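Speaker notes: The camera that tipped over and the run we kept anyway
Fikimari project, Wuscombe meetup, March

Slide 1
Start with the number. We ran 651 simulated episodes and threw out 568 of them. Pause there. The cause was one sign error in a rotation.

Slide 2
Background, keep it short. Fikimari is our test suite for arms in furnished rooms. Jurčo is the planner. Tunitier is the layer between them that passes poses back and forth. All of tonight is about Tunitier.
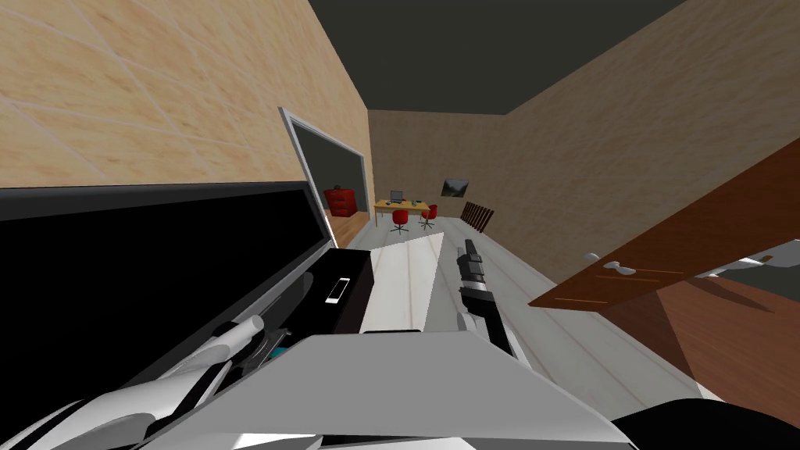 Slide 3
The planner works out "up" from the camera pose once, at the start of an episode, and trusts it from then on. If that pose is wrong, every later safety check is wrong in the same direction. Our floor clearance check was one of those. Point to the gripper just above the planks, to the right of the white sheet. Ask the room how much clearance they would want there. Then say that the check measures along whatever it has been told is vertical, so a bad pose gives a number that looks fine in the log.

Slide 4
How we missed it. The log had a warning, but it printed once and then stayed quiet for the whole episode. Our summary page only showed collisions. An arm that stopped early counted as a clean run. Two of our dashboards agreed with each other and both read from the same bad field.
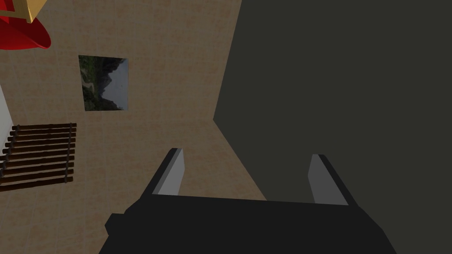

Slide 5
What we changed:
Tunitier now compares the camera pose with gravity every 100 steps and halts on a mismatch.
Early stops are a separate result and show in red.
The clearance check takes vertical from the world model. It no longer touches the camera.
Warnings repeat until someone clears them.

Slide 6
Still open. The halt leaves the arms where they are, and on hardware that could mean holding a load. We have no good answer yet. Ask if anyone here has dealt with this.

If short on time, skip slide 4 and go straight to the changes. Leave five minutes for questions. Someone will ask why we didn't rerun all 651. Answer: we did, it took most of the month.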